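Gripper and Camera Comparison, Bench Phase
Progress report to the Flestton Fund
Submitted May 5, 2020

1. Status

The bench phase is under way and on budget. Two of the three finger sets named in the proposal have been run through the full plate-loading sequence. The third set, the soft molded pair from Useck, was delivered with the wrong bolt pattern and has gone back for replacement. This moves the end of the comparison to August. No change to the total award is requested.

2. Test task

The task is unchanged from the proposal: pick a plate from the table and place it upright between the pegs of a dish rack. It was selected for two reasons. A plate lying flat gives the fingers very little edge to work with, and the gap between pegs leaves little room for error in wrist angle. Small differences between finger sets therefore show up early, before cycle time becomes a factor.

The rack is wooden, with two rows of six pegs. Some of the pegs lean. We considered replacing it with a machined fixture and decided against it, as a household rack is closer to the conditions the fund asked us to address. Plates are light plastic and differ in color, which simplifies sorting the recordings afterward.
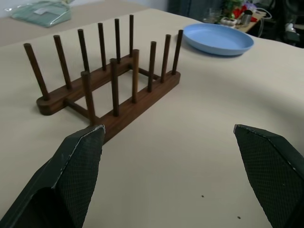

Finger opening at approach has been fixed for all trials. In the first week it was left to the operator, and the results could not be compared across sets. Trials from that week have been excluded from the figures below.

3. Results to date

A total of 360 trials are planned. Of these, 104 have been completed and reviewed. Each trial is scored in two parts, pick and placement, and a dropped plate ends the trial.

The Renano fingers with the cross-hatched pads are the stronger of the two sets on picking. The pads hold the rim once it is lifted, and slip during transfer has been rare. Most failures come earlier, when the lower fingertip pushes the plate along the table and does not get under the rim. Reducing the approach speed helped. Changing the grip force did not.

The plain-faced set picks less reliably but releases more cleanly. With the textured pads, the plate sometimes rotates slightly on release and comes to rest against a peg. Whether this should count as a failed placement was unclear in the original scoring sheet. It is now recorded as a separate outcome, and the earlier trials have been rescored.

4. Cameras

The wrist camera gives a usable view of the rim and the nearer pegs through most of the approach. Its weakness is the last part of the placement, when a held plate covers much of what the operator needs to see. The overhead view fills in some of this, although the arm itself can hide the base of the rightmost front peg of the rack.
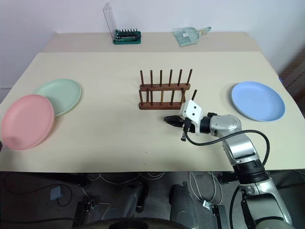
Cable routing took more time than planned. The camera lead was rerun twice – the first route limited wrist rotation, the second pulled on the connector at full reach. The present route has held for the last 50 trials with no loss of signal. We will keep it for the remaining work and inspect the connector at each finger change.

5. Controller

The Ndung'u controller has been used throughout. One firmware update was applied between finger sets, and a short block of earlier trials was repeated to check for any shift in behavior. None was found. Further updates are on hold until the comparison is finished.

6. Next steps

– Complete the remaining trials on the two sets in hand.
– Mount the Useck fingers when the replacement arrives and repeat the force calibration.
– Test a second wrist camera angle, tilted further toward the fingertips.
– Send the revised scoring sheet to the fund with the next report.

Spending on parts is slightly under plan because of the returned fingers. The difference will be carried forward to cover replacement pads, which are wearing faster at the tips than the supplier's data sheet led us to expect.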